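**Hilorham, series one**

I'd been told this was the crime drama of the year, so I came to it with my arms folded. Chrysoula Vrettos plays Tzanetos, a harbour inspector sent to a town where everyone lies to her. She's very good. The scripts aren't.
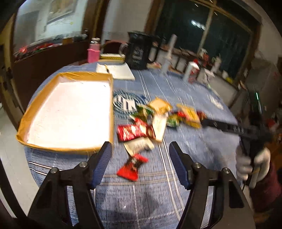 Episode two spends 41 minutes on a missing ledger we've already been shown. The brother turns up in episode four, says something gloomy about the sea and leaves again. Why cast him at all?

The last half hour does pick up, and the score is decent. A second series is planned for November. I'd want to hear there's a new writer first. Two stars out of five.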